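Call for Participants: Household Chores and Robotic Arms Study
Clandora Institute, Desero Campus
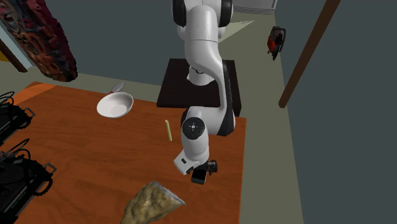

About the study

The Clandora Institute is seeking 100 adults to take part in a study of whether machines are ready to do ordinary household chores. Participants will watch short computer-simulated trials in which a robotic arm attempts table tasks, such as moving a bowl or picking up a spoon. They will judge whether each chore has been done to a standard they would accept at home.

Who may apply

Applicants must be 18 years of age or older and must regularly do cooking or cleaning in their own household. No technical knowledge is required. Employees of Nivent, which supplies the simulation software, are not eligible.

What is involved

Participants will attend two sessions in September at the Amrani Building, Room 213. Each session lasts 90 minutes, including a break. An honorarium of $100 will be paid on completion of the second session. Travel costs are not reimbursed.

Privacy

Responses will be stored without names. Participants may withdraw at any time before the second session ends.

How to apply

Application forms are available at the Amrani Building front counter. Please quote study number 1045.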